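報道関係各位
7月
Clekham

布を扱うグリッパーの指先とカメラ配置を比べる試行、第一期を終えました
手持ちグリッパー「Kullel」の指先6種類を、9種類の布で評価。結果と記録様式を公開します

Clekhamは、布製品を扱う作業を対象に、グリッパーの指先、カメラの取り付け位置、アーム側の制御器の組み合わせを比べる試行の第一期を終え、まとめた結果を公開します。試行には、当社が開発中の手持ちグリッパー「Kullel(クレル)」を使いました。再生側のアームはVadden、制御器の調整はMarquezの協力を得ています。

布は面白い相手です。箱や瓶であれば、つかむ前とつかんだ後で形はほとんど変わりません。布は指が触れた瞬間に皺が寄り、持ち上げれば垂れ、置けばまた違う形に落ち着きます。同じ一枚でも、畳んであるか、広げてあるか、丸まっているかで、必要な指先の動きがまるで違ってきます。人の手なら意識もせずに済ませているその違いを、二本の指しかない道具でどこまで拾えるのか。今回の試行は、その疑問を机の上で地道に確かめるところから始まりました。

■ 試行の背景

当社はこれまで、硬い部品の取り出しや箱詰めに使うグリッパーを中心に開発してきました。お客様の現場でお話を伺うと、最後に残る手作業として挙がるのは布に関わる工程です。タオルを畳む、袋に入れる前に向きをそろえる、重なった布から一枚だけを取る。どれも一回の動作は短く、覚えるのも難しくありません。ところが機械に移そうとすると、どの指先を選べばよいのかという最初の段階で手が止まります。

カタログの数値を並べても、布に対する指先の良し悪しはなかなか見えてきません。把持力が強ければよいかというと、薄い生地では下の層まで一緒につかんでしまいます。滑りにくい表面がよいかというと、放したいときに布が離れず、せっかくそろえた端がずれます。社内でも担当者ごとに好みの指先が分かれ、打ち合わせのたびに議論が白熱していました。それならば同じ布、同じ机、同じ手順で比べてみよう、というのが出発点です。

もう一つの動機はカメラでした。手先に付けたカメラは指と布の接点をよくとらえますが、布全体がどちらを向いているかはわかりにくくなります。頭の高さに置いたカメラは全体を見渡せる代わりに、肝心の接点が手や道具の陰に入ることがあります。どちらを主に使うべきかは社内でも長く意見が割れていたところで、指先の比較と同時に記録を取れば、両方の疑問に一度に取り組めると考えました。

■ 比較した項目

今回の試行で比べたのは次の内容です。

指先
 形状と表面の異なる6種類。いずれもKullelの同じ取り付け部に差し替えて使用。
布
 厚み、織り、表面の凹凸、柄の異なる9種類。
カメラ配置
 手先と頭部の2通り。両方で同時に記録し、評価の段階で片方だけを使う場合と併用する場合を比較。
制御器
 Marquezが調整した追従重視の設定と、接触時の力を抑える設定。

指先を同じ取り付け部にそろえたことは、思った以上に作業を楽にしてくれました。以前の社内評価では指先を替えるたびに手先カメラの角度まで変わってしまい、映像の見え方の違いと指先の違いが混ざっていました。今回はカメラを動かさずに指先だけを差し替えられるため、記録を横に並べて見比べたときの納得感が違います。開発チームからは「もう前のやり方には戻れない」という声が出ています。

布の選定にも時間をかけました。無地の薄手から始め、凹凸のある織りのタオル、縞や花柄の入ったものまで、見た目と手触りの両面で幅が出るように選んでいます。柄を入れたのはカメラの評価のためです。縞は布の曲がりに沿って形を変えるので、皺の向きを読む手がかりになります。一方、小さな柄が散らばった暗い色の布では、どこが縁でどこが柄なのかの見分けが難しくなる場面がありました。こうした違いが数字の前に映像でわかるのは、担当者にとっても楽しい発見でした。

■ 手順

作業者は左右の手に一つずつKullelを持ち、机の上の布に対して決められた動作を行います。動作は、端をつまむ、端をつまんだまま横へ移す、二つに折る、布を別の布の隣へそろえて置く、の順に進めます。途中で失敗しても止めずに、そのまま立て直して最後まで続けるのが決まりです。現場では、つまみ損ねたあとにどう持ち直すかが作業時間を大きく左右します。うまくいった回だけを集めると、その部分がそっくり抜け落ちてしまいます。

作業は5名が分担しました。布を畳む仕事の経験がある人と、ふだんは机に向かって設計をしている人が混ざっています。経験のある人の動きには無駄がなく、見ていて惚れ惚れするほどでした。ただ、指先の良し悪しがはっきり表れたのは、むしろ慣れていない人の記録のほうです。経験のある人は指先の癖をすぐに手首の角度で補ってしまい、どの指先でもそれなりにこなしてしまうのです。

取り終えた記録は、Vaddenのアームに移して再生しました。人が持ったときに扱いやすかった指先が、アームに付けたときにも同じように働くかどうかを見るためです。再生ではMarquezの制御器を二つの設定で切り替え、同じ記録から始めて布の端をとらえられるか、折ったあとの縁がそろうかを評価しました。

評価の際には、判定する人に指先の種類を知らせませんでした。社内にはそれぞれひいきの指先がありますから、ここは厳しく守っています。

■ わかったこと

・平らな面を持つ指先は、凹凸のある厚手の布と相性がよい
面の広い指先は、タオルのように厚みと凹凸のある布で安定した結果を示しました。布の表面に指がなじみ、横へ移すあいだに向きが変わりにくいという傾向が、人の手でもアームでも共通して見られました。畳んだ布を層ごとまとめて持つ動作でも、この形が最も扱いやすいという評価です。

・薄手の布では、先端の細い指先が一枚だけを取りやすい
重なりの中から一枚を取る動作では、先端を細くした指先が優れていました。ただし、折る動作に入ると布が指先を軸にして回ってしまうことがあり、両手の息が合わないと縁がずれます。用途を絞って使えば頼もしい一方、全部の動作をこれだけで済ませるのは難しいというのが現時点での見方です。

・滑りにくい表面は、放すときの評価まで含めて選ぶべき
つかむ場面だけを比べると、表面に柔らかい素材を貼った指先が目立ってよい結果を出しました。ところが、布をそろえて置く動作まで通して評価すると順位が入れ替わります。指を開いても布の端がついてきて、置いた位置がわずかにずれるためです。手順の最後まで通して見ていなければ気づけなかった点で、今回の試行で社内が最も沸いたところでもあります。

・カメラは手先と頭部の併用が有利。ただし動作ごとに主役が替わる
端をつまむ動作では手先の映像、そろえて置く動作では頭部の映像が効きました。併用した場合の結果が最も安定していますが、どちらか一方しか使えない現場のことを考えると、動作ごとの傾向がわかったことに大きな価値があると考えています。特に、光の反射で机の表面が白く明るく写る場所では、白い布の縁が手先の映像で見分けにくくなることがあり、頭部の映像が助けになりました。

・制御器は、力を抑える設定が布には素直
追従を重視した設定は動きが軽快で、見ていて気持ちのよいものでした。しかし指先が机に触れる場面では、力を抑える設定のほうが布の下へ無理なく入り、途中で止まることも少なくなりました。Marquezの調整担当からは、動作の途中で二つの設定を滑らかに切り替える案が出ており、次の段階で試します。

■ うまくいかなかったこと

よい結果だけを並べるのは公平でないと考え、課題も併せて公開します。

まず、布を途中で裏返す動作は、今回の指先のどれを使っても安定しませんでした。人が両手で持てばできるのですが、同じ動きをアームで再生すると、空中で布が揺れる様子が毎回少しずつ異なり、着地の形がそろいません。これは指先の選び方だけで片付く話ではなさそうです。

次に、ケーブルの取り回しです。Kullelから出るケーブルは手首の側へ逃がしていますが、両手を近づける動作では作業者の意識がどうしてもそちらに向きます。長く続けると疲れ方にも影響するという指摘があり、固定の位置と曲げ方を見直しています。地味な改良ではあるものの、作業者からの要望としてはこれが一番多く寄せられました。

三つ目は、持ち手の大きさです。手の小さな作業者からは、指を閉じた状態を保つのがつらいという声がありました。第二期に向けて、握りの太さを替えられる部品を準備しています。

■ Kullelについて

Kullelは、人が手に持って使う二本指のグリッパーです。アームに取り付ける指先と同じものを人が握って動かせるため、アームを用意する前の段階から指先の検討を始められます。指先の差し替えに特別な治具は必要なく、試作した形をその日のうちに布に当てて確かめるという進め方ができます。

今回の試行でも、この身軽さには何度も助けられました。朝に出た意見をもとに形を直し、午後には机の上で試している。担当者の表情が明るくなるのは決まってそういう日でした。指先の形は図面の上で眺めているときと、実際に布をつまんでみたときとで印象がずいぶん違います。手に取って試せる状態にあるということが、議論を前に進める力になると感じています。

なお、Kullelは現在も開発を続けている段階のもので、販売の時期や価格は決まっていません。

■ 協力各社の役割

Vadden
 記録を再生するアームの提供と、手先への取り付け部の設計を担当。指先を人の手からアームへ移す際に姿勢がずれないよう、取り付け部の形を当社と共同で詰めました。

Marquez
 制御器の調整と、再生時の力の記録を担当。布が指先に引っかかった瞬間を力の変化から見つける仕組みは、同社からの提案によるものです。

Clekham
 Kullelの開発、試行全体の計画、作業者の手配、映像の整理と評価を担当。

■ 公開する内容

公開の対象は、指先ごとの評価結果、布の分類に使った一覧、動作の手順書、記録の様式です。手順書は、別の種類の指先やカメラを持っている方がそのまま置き換えて使えるように書きました。机の高さや布の置き方など細かな条件も載せています。読んで試した結果が当社のものと違っていたら、ぜひお知らせください。違いが出たときこそ詳しく伺いたいと思っています。

映像については、作業者の了承を得た範囲で一部を公開します。評価に使った全部の記録は容量が大きいため、研究や開発の目的でご希望の場合は個別にご相談ください。

■ 今後の予定

第二期では、布の裏返しと、重なった複数の布の仕分けに取り組みます。指先は第一期で成績のよかった2種類に絞り、表面の加工を変えながら比較を続けます。左右で異なる指先を付ける組み合わせも試す計画です。右手で一枚をすくい、左手で広く押さえるといった使い分けは、第一期の作業者が休憩中に自分たちで試して手応えをつかんでいたもので、計画に正式に組み込むことにしました。

カメラについては、動作の途中でどちらの映像を主に使うかを切り替える方法を検討しています。制御器の設定の切り替えと時機を合わせられれば、つまむ、運ぶ、置くという流れがもっと滑らかになるはずで、開発チームは今から楽しみにしています。

あわせて、布を扱う現場をお持ちの企業や団体からのご意見も募ります。扱いに困っている布の種類、今は人の手に頼っている動作、これまで試して合わなかった指先など、どのような内容でも歓迎します。現物の布をお送りいただければ、第二期の試行に加えることも検討します。

■ 本件に関するお問い合わせ

Clekham 広報窓口
記録の利用に関するご相談は、研究開発窓口で承ります。
布のサンプルをお送りいただく場合は、事前に研究開発窓口までご連絡ください。

■ 写真
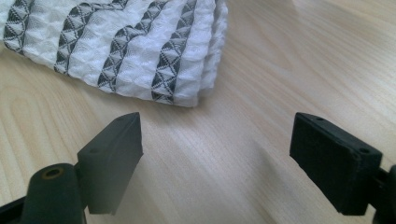
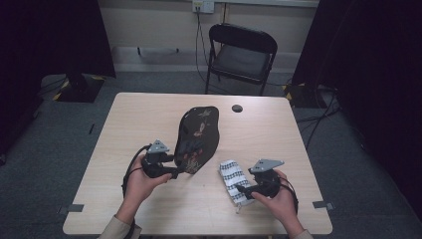 写真1枚目:手持ちグリッパーの二本の指先と、机に置かれた凹凸のある縞柄のタオル。写真2枚目:両手にグリッパーを持ち、花柄の黒い布と縞の入った白い布を前にした作業。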